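Flolus rents its hand-held grippers in pairs, and a pair is all most customers ask for. The kit comes in a padded case with two grippers, each with its own camera, a charger and a printed card of tasks. People use them at home, doing ordinary chores, and the recordings go to companies that train robots.

Raghda Kassab, who runs the rental desk in Dedthorpe, says the company has 241 pairs out at the moment. Laundry is the most requested job. Cloth is hard for robots to learn, and slippery cloth is harder.
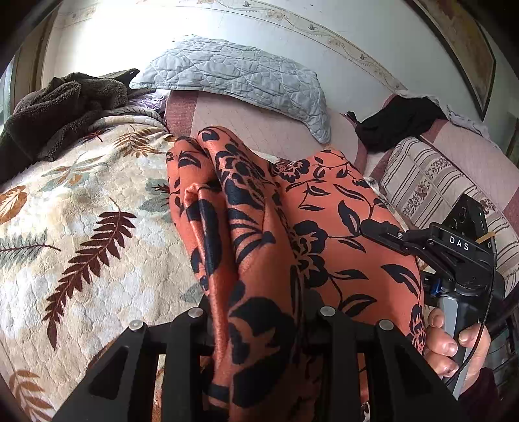
We kept a pair for 2 weeks and worked through the bedroom tasks on the card. Satin was the slowest. The fingers close evenly, but a thin fold can slide out if you take hold too near the edge. Gathering a little extra cloth before lifting solved most of that. Thick blankets gave us no trouble.

The handles are comfortable for the first half hour. After that the weight shows, and Tamer Azar, who tested the kit with us, began resting his elbows on the mattress between tasks. He also wanted a longer cable.

Flolus asks renters to complete 100 clips before returning the case. Ours took until the second Tuesday. Clips are checked by hand, and a few of ours came back because we had moved too fast.

A larger plan, aimed at small labs, covers 2000 clips and includes a spare set of fingers. Kassab expects it to open to new customers in July.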